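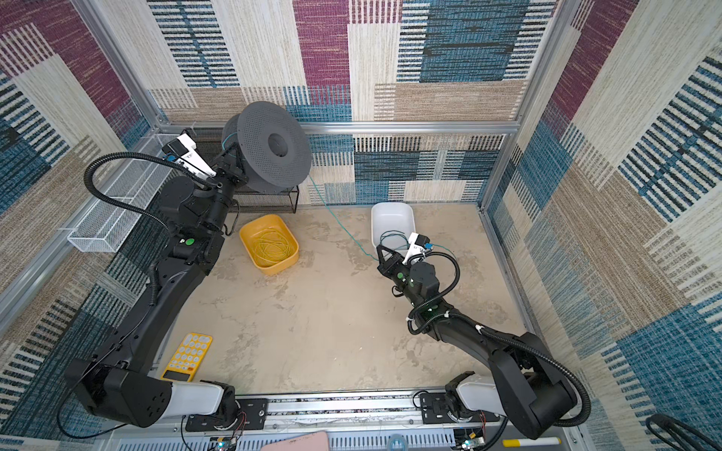

About Branent

Branent supplies thin wire and light cable in short lengths to repair shops, model builders, school workshops and small electronics firms. The company was started by Sigita Šimkus, who had been buying full reels for her own repair bench and selling the remainder to other shops on the same street. Short lengths are still the main part of the business.

What we stock

Our catalog lists 362 items. Most are single-conductor wires in small gauges, sold by the foot or as a ready coil. The standard coil is 50 feet. Customers with higher use can order 900-foot and 2000-foot reels, which ship from the same address but on a separate schedule. Stock levels on the website are updated at the close of each working day. A full physical count is done every August, and orders placed during the count ship when it ends.

How wire is stored and handled

Wire is kept either on a spool or as a hand coil. Each form has its own rules.

Spooled wire is stored with the end secured at the flange. A loose end works its way under the next turn and causes a snag when the wire is pulled. Partly used spools are measured again before they go back into stock, and the new length replaces the old one on the label.

Coiled wire is wound in one direction only, with no figure-eights, and tied at two points once it has been checked for kinks.
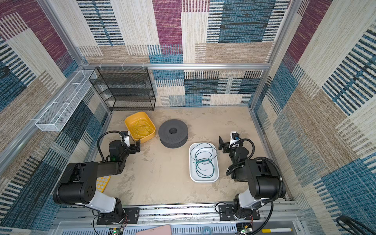 Separation by color is the rule we apply most strictly. Two thin wires that have tangled can take longer to separate than the order is worth, and the insulation is often scratched in the process. For that reason one tray holds one color. Yellow-green wire goes in a yellow tray and dark teal-green in a white one, and a spool stands on its own between them until its turn comes. Coils in a tray may overlap. They are squared up before tying. A tray is emptied completely before another color is assigned to it.

Wire-mesh racks and baskets are used in place of closed drawers. Dust falls through the mesh, and the contents can be checked from any side. Narrow divided baskets are mounted on the wall to leave the floor clear for trays.

Inspection

A coil is rejected for any of the following:

Flattened or nicked insulation
A kink that remains after the wire is straightened by hand
A measured length below the length on the label

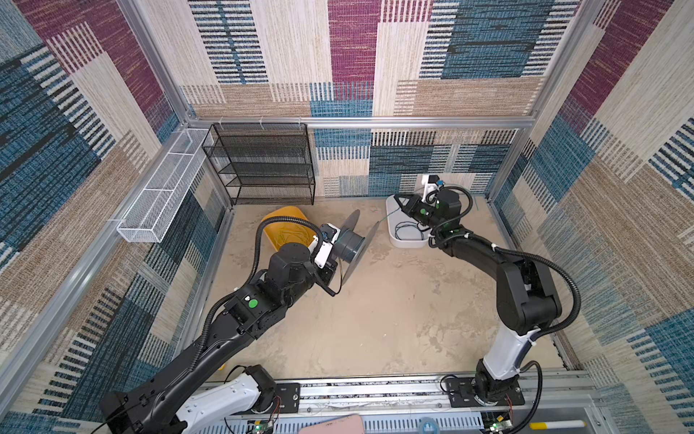

Rejected coils are cut back to the last sound section and sold as offcuts under the Nalik label. Offcuts carry the same insulation rating as the original wire but are not returnable. Lengths under three feet are sent for copper recovery.

Ordering and pickup

Orders are accepted through the website or by mail. Trade accounts are available to registered businesses after a first prepaid order. Local orders can be collected from our counter at the Vanags building, rear entrance. Bulk reels for collection must be reserved one working day ahead. Freight outside the county is handled by Allen, and tracking numbers are issued when the shipment leaves our dock.

Page last revised 2023-03-19.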